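Mobile Robots in Shared Rooms, session 2 handout
Notes by Ileana Anghel

Okay, last week we did fenced cells, where the rule is simple: people out, power on. This week there's no fence. The robot is in the same room as somebody making lunch, and most of your good habits have to be rebuilt from scratch.

Start with the walk-through. Before I power up anything, I go around the room with the task sheet and write down what the robot is allowed to touch, what it may pass near, and what's off limits. I do this every single time, even in a room I know by heart! People move stuff. For kitchens my off-limits list always has ovens and cooktops on it, plus cleaning products (a squeezed bottle of drain cleaner is a bad afternoon). Drawers and cabinet doors are allowed one at a time, and each one gets closed before the next gets opened. Bar handles are friendly to grab, but they also snag sleeves and cables, so look at the cable run before you start.
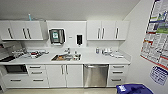

Who is allowed to restart the robot after an emergency stop?
Only the person whose name is on the task sheet as operator for that run, and only after they've walked up and looked at whatever caused the stop. A restart from the desk doesn't count, even if the video looks fine.

Next, speed. Our room limit is 160 millimeters per second at the arm whenever a person is inside the taped line, and the tape goes 2000 millimeters out from the base. Uriel Serrano will tell you that's slow. It is slow — leave it there anyway. If you want it changed, write to me and Bình Quan together, and keep the old number until we both answer.

Water gets its own line on the sheet. No reaching into a sink unless the wrist cover is on, and hands get dried before anyone picks up the pendant.

For July, please read the Skirkard checklist and mark 2 items you'd rewrite for a kitchen. Brisa Villalobos has the paper copies.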